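Sock Sunday, and why I'm a convert

April 22, 2024

I used to leave the socks for last. Shirts first, then towels, then whatever was left at the bottom of the pile went into a drawer and stayed single until June. Well, no more! Since our Emville group started its spring laundry challenge I do socks FIRST, and I can't tell you how much I love it.

We're up to 142 pairs matched between us, and 36 of those are mine (I have a lot of socks, okay?). My method is simple. Tip everything out in one heap, pull out a sock, stretch it flat so the heel and toe line up, then go looking for its partner. Stretching is the bit I always skipped, and it makes such a difference. Two blues that look the same all scrunched up can be a whole size apart.

Colors help too. Green and light blue are a dream to sort, and white is a slog unless there's a stripe somewhere to go by.

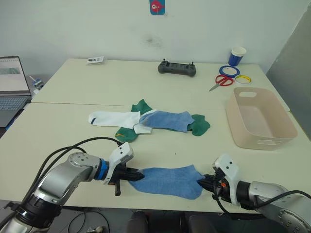
Emville Home & Mending Club

One light blue sock pulled out straight, the other still in the pile with the greens and the white one, and the pink basket waiting for finished pairs. I love a basket with handle slots, so easy to carry up the stairs!

Next up is gloves. I've got 27 and yes, that's an odd number.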